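Stirnton Shared Workrooms
Progress report to the Amin Fund
Period covered: March to June

Summary

The grant pays for clearing, sorting and refitting the shared workrooms at Stirnton, and for setting up a routine so that tables are left ready for the next group. Clearing is finished. Sorting is finished except for one store closet. The table routine has been running since April in all 7 rooms. We are inside the budget on everything except shelving, explained further down.

Clearing and sorting

We logged 1,084 loose items when we started. These were things left on tables, windowsills and the floor, plus whatever was in the unlabeled boxes in the hallway. Of these, 808 have been given a fixed place, returned to the group that owned them, or thrown out. Most of the rest are in the store closet next to Room 5. They are mainly small hardware, dried-up markers and odd lids, and will be dealt with before the next report.

The hallway boxes took longer than planned. We had allowed two mornings and they took most of two weeks, as several boxes held a mix of craft supplies, kitchen things and paperwork. The paperwork had to be read before it could be shredded. The hallway is now clear from the front door to the back stairs and we intend to keep it that way — the fire inspection is due in the fall.

Tables

Each room has at least one general-purpose table that is shared by every group on the schedule. These were the main source of complaints in last year's user survey. Groups arrived to find cups, scraps and other people's equipment and spent the first part of their session clearing up.

The new routine is short. At the end of a session, trash goes in the bin, cups and plates go back to the kitchen, safety glasses go back in the wall rack, and anything left over goes in the room's return tray. The tabletop is then wiped down. A card with these steps is posted inside each door.

Tables are checked on Monday mornings and at one other time during the week, which varies. The person checking notes what is on the table and whether the top needs cleaning. The usual leftovers are few in number but come from different places, so putting them away means a trip to the kitchen, one to the rack and one to the bin.
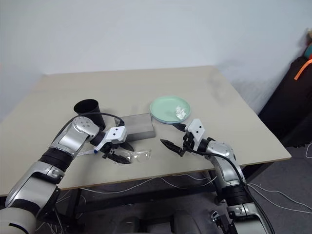 Shared table with safety glasses, black cup, gray block and a plate with crumpled paper on it.

Safety glasses are the item most often left behind. Clear ones are easy to miss on a pale tabletop and they scratch if something is set down on top of them. We bought replacements from Trinar in April and moved the racks from the back of each room to beside the door. Fewer pairs have been left out since the move, although we would like a full season of checks before saying the racks made the difference.

Cups and plates are second. The kitchen now has an open shelf for them at counter height, and a dish tub for anything used. Groups that bring their own dishes are asked to mark them underneath.

Smudges on the light-colored tops are a smaller problem. Plain dish soap takes off most of them. We tried a stronger cleaner on one table in Room 2 and it left a dull patch, so we have gone back to soap.

Spending

The shelving came in at $518 over the estimate. The walls in two rooms would not take the brackets we had ordered from Fliltuna, and we had to change to freestanding units. We have covered this from the amount set aside for storage bins, as we were able to reuse most of the old ones. No other line is over. We are not asking for additional money.

Problems

Two evening groups are still leaving their rooms without clearing up. Both have a tight finish time and have asked for ten extra minutes. We have given this to one of them. The other is followed directly by another booking, so we are looking at moving it to a different room.

The return trays fill up faster than we expected. At present they are emptied weekly — this should probably be twice a week during the school year.

Next period

Empty and shelve the closet next to Room 5.
Replace the door cards with laminated ones.
Repeat the user survey and compare the answers on table condition with last year's.
Fix the wobbly freestanding unit in Room 3.

The next report will cover July through October and will include the survey results.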